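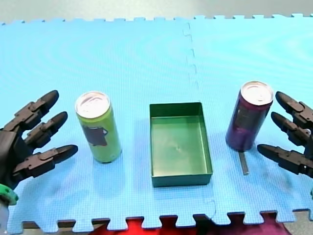

Clirari Project
Progress report, second period
Submitted to the Kokkinos Fund by the Skastville Manipulation Lab
May 23, 2023

Summary

The work in this period went into the software that lets two arms share one job. The planner now handles both arms in a single process, and the perception module gives it can and tray positions in one shared frame. The policy training code is running, but the results from it are early and we are not reporting success rates for it yet. Spending is in line with the plan. One milestone, the recovery behavior, has slipped and is covered near the end.

Planning and control

At the start of the period each arm had its own planner and its own clock. The two were kept in step by messages passed between them, and a late message meant that one arm waited with no time limit. We replaced this with one planner, called Tello, which treats the two arms as a single system and checks every path for contact between them before anything moves.

The main cost of this change is planning time. Joint plans were slow in the first version. Most of the delay was in collision checks between finger links that can never reach each other, so we wrote a filter that removes those pairs when the program loads. The controller runs at 50 Hz and has kept that rate in all sessions since the filter went in.

Finger commands are now sent as a grasp shape and a closing amount, where before we sent a separate target for each joint. This made the logs much shorter and easier to read. It also means the same task script can drive a different gripper if a matching driver is supplied.

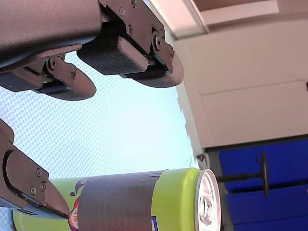

Perception

The detector looks for drink cans and the tray. It was trained on images recorded in our own lab, and we added more images in May after finding that it did poorly on cans lying on their side. The upright case is in good shape. On the held-out set it found 97 percent of upright cans, with the position error inside the limit we agreed on with the Fund.

Cans on their side remain harder. The metal lid reflects light, and the detector sometimes places the center of the can too close to the lid. We tried masking out bright areas, which helped with the lid but lost part of the body on light-colored cans. The current version uses the mask only to lower the confidence score, and the planner asks for a second look when the score is low.

Calibration between the cameras and the arms used to be done by hand. There is now a script for it. It writes a report file and refuses to start a session if the error is above the limit.

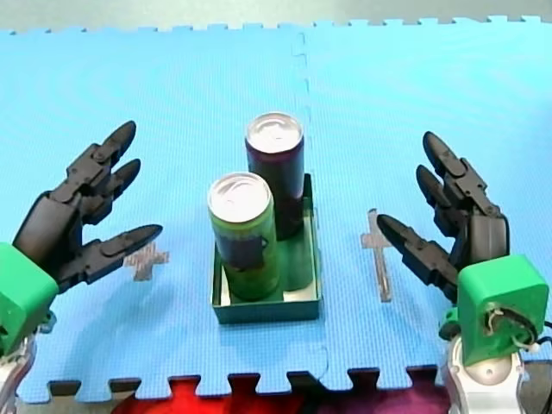 Data collection is handled by a new recording tool. It saves joint states, camera streams and planner output with a shared time stamp, and it marks the start and end of each episode. The tool reads a layout file that lists the objects and where they belong. In the two-can task, the layout with both cans standing in the tray has its own entry, and the tape crosses on the mat to either side of it help the operator check the layout by eye. We recorded 58 episodes that passed review. Episodes with dropped camera data are kept in a separate folder and are not used for training.

Recovery behavior

This is the late item. The plan called for the system to detect a failed grasp and try again without help from the operator. Detection works in replay on recorded data. The retry does not work well enough, mainly because the planner starts from the old object position if the perception update comes in late. We are adding a rule that throws out any position older than the last arm motion. We expect the fix to take 2 weeks, and testing will follow.

The delay does not affect the budget. It does push back the date on which we can hand over the full task script, and we ask the Fund to move that milestone to the next period.

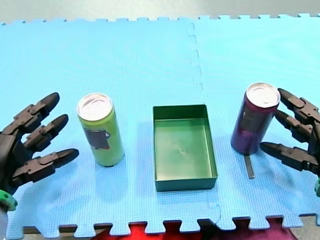
Danai Vasilakis asked for the retry rule to be tested on one arm at a time before it is turned on for both, and wants the one-arm logs attached to the next report. A stale position on one side can change the plan for the other, Vasilakis wrote, and the cause would be hard to find with both arms running. We agree and have changed the test plan.

Work for the next period

Finish the retry rule and run the one-arm tests.
Add more training images of cans on their side.
Release the recording tool with written instructions.
Report first success rates for the trained policy on the two-can task.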